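Reusing silver screw-top jars with no lid, worth keeping?

Storage and Containers > Jars, tins and tubs

jarful_kate
Posted in April
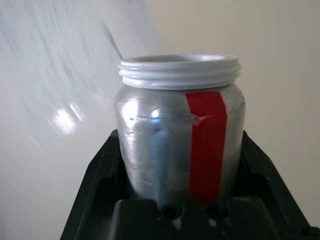 How do you get old tape off a silver coated jar without taking the coating off with it?

Warm it with a hairdryer on low, peel it back slowly at a flat angle, then rub off what glue is left with a bit of cooking oil on a soft cloth. Wash with washing-up liquid afterwards. Keep scourers and nail varnish remover well away from the silver.

That was the advice in the sticky at the top of this section and I have copied it so people don't just repeat it to me. My question is whether the jar is worth the bother. It's the squat sort with round shoulders, red tape down one side and a crease across the upper part. No lid. I have 16 of them from a workshop clear-out and want them for buttons, hooks and eyes, that sort of thing.

pantryshelf
Reply 1

Depends what was in them. If you don't know, buttons are fine and food is not. I wouldn't put so much as a teabag in a jar from a workshop.

The crease doesn't matter for dry bits. It might matter if you want them to stack.

oldmoss
Reply 2

I'd leave the tape on. With that brushed, grainy sort of silver you can get the tape off perfectly well and then find a clean stripe underneath that doesn't match the rest. I did a shelf of tins that way and wished I had left them alone. Write on the tape with a black marker and you have a label.

jarful_kate
Reply 3

They are different colours of tape, so I'd thought about using that for sorting. The red ones could be metal fastenings. The trouble is the edges are a bit uneven, and on this one it's lifted slightly near the top where the crease runs under it. I think it will catch on things.

oldmoss
Reply 4

Trim the lifted bit with a craft knife and press it down. Or stick a new strip over the top.

tinlid_tom
Reply 5

Disagree with oldmoss. Old tape gets worse. The glue creeps out at the sides, dust sticks to it and in a year you have a grey line down both edges. Take it off now and put a paper label on. If there's a stripe, turn it to the back.

On the lids: measure across the outside of the thread, not the opening. Then try it with a lid you already own before ordering any. Three ridges on the neck tells you very little by itself, as the spacing and the height have to match too. I bought a bag of lids from Tzanetos on width alone and most of them went on crooked.

pantryshelf
Reply 6

Komby sell plain screw lids singly, so you can try one first. Postage is more than the lid but it beats being stuck with a bagful.

jarful_kate
Reply 7

Thanks, I'll measure tonight. Does the pale neck clean up the same way as the body?

tinlid_tom
Reply 8

Old toothbrush, warm soapy water, go round the threads one at a time. Dry it upside down on a tea towel for 12 hours or so before putting anything metal inside. Hooks and eyes will rust if there's any damp left in the shoulder.

drawerful
Reply 9

Going against everyone here, but for buttons I'd skip lids altogether. I keep mine in open jars on a Bimuvholm shelf over the sewing table and it's much quicker. I counted the buttons once when I was off work and had 1176, and I've never needed a lid on any of them.

pantryshelf
Reply 10

Until you knock one off the shelf.

drawerful
Reply 11

It has happened once. I swept them up.

oldmoss
Reply 12

Round shoulders are a nuisance for buttons, lids or no lids. The small ones sit up under the curve when you tip it out and you end up shaking it. Straight-sided is better. I'd keep these for string or for pencils and get something else for haberdashery.

jarful_kate
Reply 13

I tipped a handful of shirt buttons in and out before tea and they came out all right. Hooks and eyes tangled, but they do that in anything.

Measured the neck as well. The lid from my Inau coffee jar goes on for half a turn and then stops, so that's no good. I'll order one from Komby and see. I'm taking the tape off one jar to look at the silver underneath and leaving the others until I've seen it.

tinlid_tom
Reply 14

Do the most battered one first. And go easy with the hairdryer near the crease, the coating may be thinner there.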